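**Week 6 handout: Prizes, and why we keep giving them**

Readings: Tierney, chapters 2 and 3. If you only have time for one, do chapter 3. Chapter 2 is mostly about egg weights.

Last week we left the Girthorpe Agricultural Show in a state of moral collapse, with 13 sections for jam and a waiting list for marmalade. The organisers' theory was that more prizes would bring more entries. It did, for a while. By the end the show had 400 exhibitors and 1,166 awards, and a first in scones could be had by anyone with an oven and a stamp.

Economists call this dilution. Exhibitors at Girthorpe called it other things, and the correspondence is in the course reader (skip the limericks).

Key terms for this week:

- *Positional good*: worth having mostly while your neighbour hasn't got one.
- *Signalling*: telling strangers you are good at something without having to bake for them.
- *Perpetual trophy*: one you hand back after a year, usually with a new dent.

Note that the material value of a prize hardly enters into it. A gold-coloured cup on a slender stem does its work on a mantelpiece whatever it's made of, and winners at Girthorpe seldom asked. What they did ask, at length, was whose name went first on the plinth.

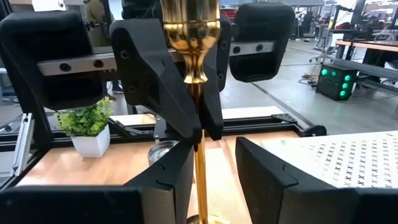 Lanying Qiu objected in the morning tutorial that the name matters only if somebody reads it, and that most honour boards are hung where the light is worst. Her view was that the prize is really paid out on the night, in clapping, and everything after that is storage. I've pencilled this into the lecture and will be claiming it by November.

Compare the Dirnine Rowing Club, which had a single award and withheld it in any year the judges felt let down. Membership halved. The people who stayed were unbearable, but they rowed very well.

**For the tutorial**

Bring a prize you've won, or a grievance about one you didn't — the second is usually better prepared. Write 100 words on who was meant to be impressed. Participation ribbons count, and I'll be fair about them.

Chapter 4 next week. More eggs, I'm afraid.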